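Totthorpe swap shop is moving to the old Gatti café

Good news for anyone with a cupboard they daren't open – the Totthorpe swap shop has found a new home! From July we'll be in the old Gatti café on Kurness Road, after the church hall put its hire charge up to £40 a session and we all went a bit pale.

I went round for a nosy last week and I'm rather taken with it. There's a proper counter, a kitchen that needs a good scrub, and big front windows, so people walking past can see what's in (which never happened at the hall, where half the village thought we were a toddler group).

We'll open at 2 in the afternoon and close at 6, which should suit people coming off the school run or getting home from work. It still costs nothing to come in. Bring something you don't want, take something you do, and if you've nothing to bring, come anyway and have a cup of tea.
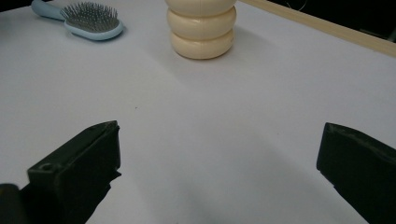 The last swap before Easter had 140 people through the door, our best yet, and I came home with a casserole dish and two jigsaws I haven't dared count the pieces of. Clothes, books and kitchen bits go fastest. Please don't bring mattresses, car seats or anything electrical without a plug on it – we had a fish tank pump last time and it's still in my garage.

Parking is behind the shops, and the Narkaren bus stops right outside. If you can lend a hand with painting in June, pop a note through the café door with your phone number on it.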